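Thursday, wash and sort, kitchen bench

Vaughan Pearce wants the Calley chopsticks back in the drawer by tonight. I still don't believe the claim on the Ollix sheet that plain water is enough for bare wood, so these notes are mostly to keep me fair about it.

Method as agreed with Vaughan: everything into the big round basin beside the cooktop, lift the sticks out singly, lay them on the counter with the tips all one way. No soap on this batch. I argued for soap and lost. 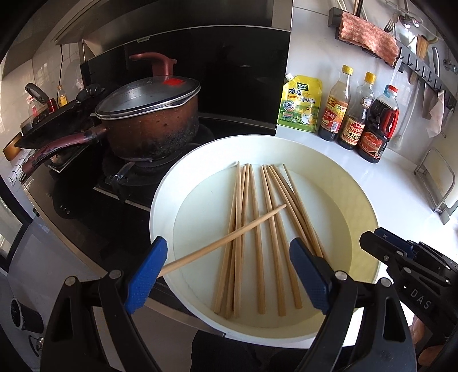
Basin by the cooktop, ten sticks, one lying across the rest.

They bunch. Three on the left had settled into a bundle, and I have my doubts that the inner faces of a bundle get rinsed at all. The sheet says to "allow free movement," and I would like to see the basin where that happens. A long tray might do better. Ewan Ellery says the round one is fine if you swirl it. He said the same about the rice bowls, and we did those twice.

Grain is another thing. The Ntuli catalog calls this finish "sealed." It doesn't look sealed to me. You can see fine lines running the length of the stick, and I'd expect them to hold starch. Catalog also promises 2,000 washes, with no word on who did the washing or in what.

Sorting, second half:

1. Thick ends toward you, tips toward the seasoning bottles. Keep the bundle on the counter clear of the basin.

2. Take the last ones out singly too. It's tempting to grab the final pair together, and then they cross and you have to straighten them on the counter anyway.

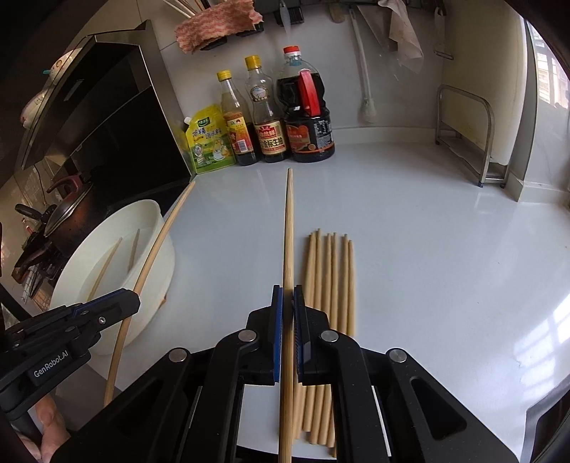 3. Run a thumbnail down each stick before it goes in the drawer. Anything that catches goes in the reject cup, whatever the sheet says about "natural texture."

4. Drawer stays open 2 hours. Vaughan thinks 5. I have no data for either number and neither does he.

To do: ask Skarkcombe whether their lot 122 is the same wood as ours. Repeat with soap in August, same basin, and have Ewan do the swirling.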